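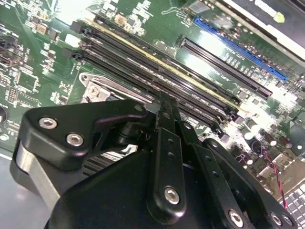 Primero limpia las ranuras, después mete los módulos y solo entonces piensa mal de la placa, me ha escrito Jitendra Rajput a primera hora. Le había mandado anoche un mensaje largo contándole que la torre se quedaba en tres pitidos y pantalla negra. Su respuesta cabía en dos líneas. La he copiado en la primera página de la libreta porque el año pasado me dijo algo parecido con otro equipo y no le hice caso.

2025-07-11

He llegado antes que otros días. El autobús de Benderstead iba medio vacío y no ha parado en la rotonda. Desayuno en el bar de la esquina, café y media tostada. El periódico era de ayer.

La torre lleva en la lista desde que cerraron la oficina de Pristby. Es la ficha 647. Venía sin cable de corriente y sin ninguna nota de lo que le pasaba, como casi todo lo que llegó de allí. En la hoja de entrada solo pone «no arranca», con una letra que no conozco. Arrancar, arranca: gira el ventilador, se enciende la luz y a los pocos segundos pita.

Lo de las memorias lo he hecho con calma. Son cuatro ranuras negras, largas, una junto a otra, y con la luz de frente se ven los contactos de dentro. Aire primero, a golpes cortos. Luego una brocha de cerdas suaves, siempre a lo largo. Salió menos polvo del que esperaba en las del medio y bastante más en la de fuera. Los módulos los he limpiado aparte con goma de borrar blanca y después alcohol isopropílico en un bastoncillo. Queda poco alcohol. Apuntado en la lista de compra, debajo de las bridas.

Las pestañas son pequeñas y me dan respeto. En la torre anterior partí una por apretar con la uña donde no era, y el módulo se quedó bailando hasta que le puse otra placa. Ahora las abro con la yema del dedo y sin mirar el reloj.

He probado un solo módulo, en la primera ranura. Pitidos. El mismo módulo en la segunda. Pitidos otra vez. Con el otro módulo en la primera ha dado imagen, y me he quedado un rato mirando la pantalla sin tocar nada. Después lo he puesto en cada una de las demás para descartar y ha dado imagen en todas. De modo que las ranuras están bien y el problema era el módulo. Le he puesto un trozo de cinta y lo he dejado en la caja de los malos. Se lo he contado a Jitendra y ha contestado con un pulgar.

A media mañana me ha llamado mi hermana por lo de la caldera. Veinte minutos. El técnico va a volver la semana que viene y hay que estar en casa por la tarde. Le he dicho que puedo ir yo si me avisa con un día. También quiere saber si me llevo la estantería del pasillo. No tengo dónde ponerla, pero le he dicho que me lo pienso.

Después he seguido con la torre. Ya que estaba abierta y tumbada, he querido revisar el resto: la tarjeta gráfica, los cables del disco y los condensadores. Parte de los condensadores de esta placa son azules y están en fila. Los he mirado uno por uno con la lupa y no he visto ninguno hinchado ni con manchas en la base. La pila del reloj daba poco en el polímetro. He puesto una nueva y la vieja ha ido al bote.

En el ventilador del procesador había una capa gris apelmazada. La he sacado con la pinza y el resto con aire. No he cambiado la pasta térmica. Tendría que haberlo hecho, pero el tubo que quedaba estaba seco y no iba a parar todo por eso. Lo dejo escrito en la ficha para que conste.

Comida: las lentejas que traje de casa. Estaban mejor que ayer.

Por la tarde ha tocado la parte de abajo de la placa, que es la que menos me gusta. Entre la gráfica y la fuente hay poco sitio para los dedos y los bordes de la chapa cortan. El verano pasado me hice un tajo en el nudillo con una caja de la misma época y todavía se nota la marca si hace frío. He trabajado con la torre de lado, la fuente hacia mí, y así se llega mejor. 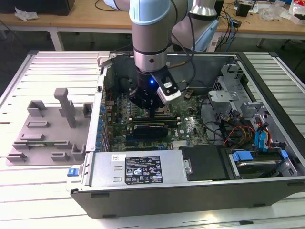
La torre tumbada, con la gráfica negra en su sitio y la fuente abajo.

La fuente tiene una palanquita azul en un extremo. El disco va en una bandeja gris con dos lengüetas, también azules. Me gusta que lo que se puede tocar esté marcado con un color. En las cajas que monté yo en casa hacía falta un destornillador para todo y siempre acababa un tornillo debajo de la placa.

La gráfica la he dejado donde está. Mi idea era quitarla y probar con la salida de vídeo de la placa, pero como ya tenía imagen no he visto motivo. Además el seguro de la ranura queda debajo de la tarjeta y hay que ir a tientas. Le he pasado la brocha por encima y ya está. Si mañana da algún fallo de imagen, será lo primero que mire.

El disco sí me ha dado trabajo. Los cables que salen de la jaula, rojos, amarillos, negros y azules, venían en manojo, y hay que llevarlos sin que rocen las aspas del ventilador. Después de comer he reiniciado y no encontraba el disco. He cambiado el cable de datos por otro de la caja de repuestos y lo ha encontrado a la primera. El cable viejo no tenía nada a la vista. Lo he cortado por la mitad antes de tirarlo, que si no vuelve a la caja y dentro de un mes estamos igual.

Prueba de superficie del disco completa: 5 sectores reasignados y ninguno pendiente. No es para guardar nada importante, pero para la sala de consulta sirve. La temperatura del procesador con carga ha llegado a 88 grados, y eso sí me preocupa. Es la pasta, casi seguro. He añadido un tubo a la lista y he subrayado la palabra.

He llamado a Tiwari para preguntar si tienen módulos del mismo tipo. Tienen usados, probados, y me guardan una pareja hasta el mediodía. El precio es razonable. He preguntado también por la pasta y me ha dicho que sí, que hay de la de siempre. Cierran a la hora de comer, así que tengo que pasar antes.

La instalación la dejo a medias. He puesto Carnell desde la memoria USB y se ha quedado en la pantalla de elegir idioma mientras yo buscaba un teclado al que le funcionara la tecla Intro. He encontrado uno en el armario, amarillento, con las letras gastadas, y va perfecto. Con un solo módulo la máquina va lenta y no merece la pena seguir hasta que esté la memoria completa.

He escrito en la ficha: módulo defectuoso retirado, ranuras limpias y probadas, pila nueva, cable de datos nuevo, falta memoria, falta pasta térmica, repetir prueba de temperatura. Debajo he puesto mi inicial. En la casilla de estado he dudado entre «en reparación» y «pendiente de piezas» y he marcado la segunda.

Quedan por abrir las otras de Pristby. Por fuera hay una con el lateral doblado y me temo que no va a cerrar bien. Las demás parecen enteras. Si todas tienen lo mismo que esta acabaré pronto, aunque no cuento con ello.

He recogido a las siete. La pulsera antiestática colgada en su gancho, los tornillos en la tapa del bote con un papel que dice de dónde son. La tapa del lateral no la he puesto — total, hay que volver a abrirla mañana.

A la vuelta llovía en Benderstead. No llevaba paraguas y he esperado en la marquesina leyendo los horarios, que siguen siendo los de invierno. Cena: tortilla francesa y un tomate. Mi hermana ha vuelto a escribir por la estantería. Le he dicho que sí.

Mañana: Tiwari antes de las doce, alcohol, bridas, pasta.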